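News > Crime and Courts > Interviews

Property held as evidence: an interview with the head of the county's exhibits office

When a criminal case ends, the objects seized during the investigation do not disappear with it. They remain in a store until someone with the proper authority decides whether they should be returned, sold, kept or destroyed. Arsalan Shaikh has managed the exhibits office since March, and he spoke to us on September 2, 2020 about the length of time that owners, many of them victims of burglary, must wait to recover what was taken from them.

The office held 3516 items at its last audit. Mr Shaikh said that a large share of these related to cases which had already been closed.

"The court passes sentence and the public considers the matter finished," he said. "From our side there is still an appeal period to observe, and after that a written release from the officer in the case. If the officer has moved to another post, the request can sit in a tray for a long time."

He confirmed that 300 items were cleared for return over the summer. The largest group came from the break-in at Abbasi, the repair firm in the old market, where computers and tools belonging to customers were taken overnight. Two men later pleaded guilty to burglary and one to handling stolen goods. Some of the property had been sold on through a second-hand dealer, and Mr Shaikh said this had made ownership difficult to establish.

"We had three people with receipts for the same model of computer," he said. "A receipt shows that you bought a machine. It does not show that you bought this machine. We need a serial number, or something on the object that the owner can describe before seeing it."

Under the present rules an owner has 36 days from the date of the notice to make a claim. Mr Shaikh accepts that the period is short for anyone who has moved house, and he has asked for it to be reviewed. He would not say what period he had proposed.

Computer equipment is now among the most common types of property in dispute.
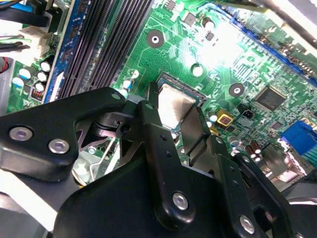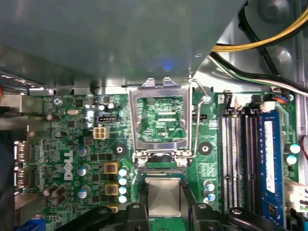

Waqas Warraich takes a different view of the delay and told us by letter that the claim period matters far less than the notice itself, which in his case was sent to an address he had left before the burglary took place. He wrote that he had given his new address to the police twice, and that he learned of the release only when a neighbour passed the envelope on. He asked why the office did not telephone.

Mr Shaikh, when this was put to him, said that the criticism was fair.

"The notice goes to the address on the first statement. If a later statement gives a different one, we are not always told. I have asked that the two records be checked against each other before any letter is sent, and that has been agreed in principle."

He was also asked about the case known as Jina, after the boat on which stolen jewellery was recovered. Thirteen pieces remain in the store from that inquiry, and no claim has been received for any of them. Mr Shaikh said that they would not be put up for sale while a related prosecution was before the court, and he declined to discuss the evidence.

On the subject of storage, he said that the contract with Pasetti for the outer building would run until the end of the financial year. Items of high value are kept elsewhere. He rejected the suggestion that property had been lost during the last move, although he acknowledged that several boxes had been wrongly labelled and had to be opened and listed again in the presence of two officers.

"Every box is accounted for," he said. "It took longer than it should have done, and the owners were entitled to an explanation sooner than they received one."

Claims may be made in writing or in person at the exhibits office. Applicants should bring proof of identity, the crime reference number and any document showing the serial number of the item.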